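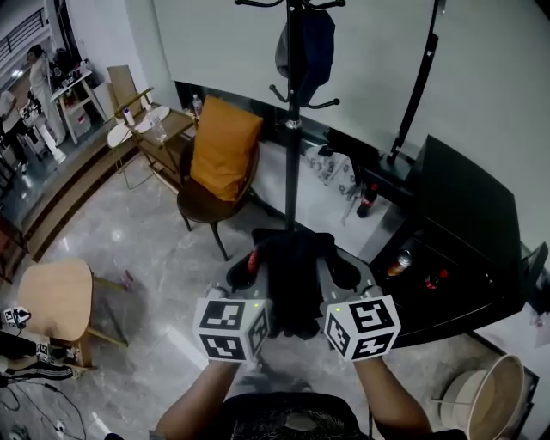
Household Care Department, Valdebenito Residences

The Household Care Department looks after the shared rooms of the Valdebenito residences in Zusville. It was established to give residents a tidy and comfortable place to sit, read and receive visitors, and it now serves 363 households across two buildings.

The department is led by Gisela Paredes. Maximiliano Gaete is responsible for the sitting rooms, including their chairs, cushions, side tables and coat racks. Shengli Han oversees linen and small textiles, and answers enquiries about lost belongings.

Each sitting room is put in order in the morning and again in the early evening. Cloths and clothing are picked up, cushions are returned to their chairs, and cups, plates and bottles are cleared from the side tables. Coats, caps and bags may be left on the coat rack during a visit. Articles remaining there overnight are labelled and kept at the Drisel Street office until the end of the following month. Last year the office returned 1,605 articles to their owners.

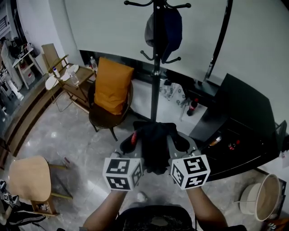

A black cloth held beside the coat rack, with an orange cushion on the chair.

Residents who wish to reserve a sitting room for a talk or a film should apply to the department in writing. Furniture may be moved for the occasion and should be put back before the room is handed over. Applications for the spring programme open in January.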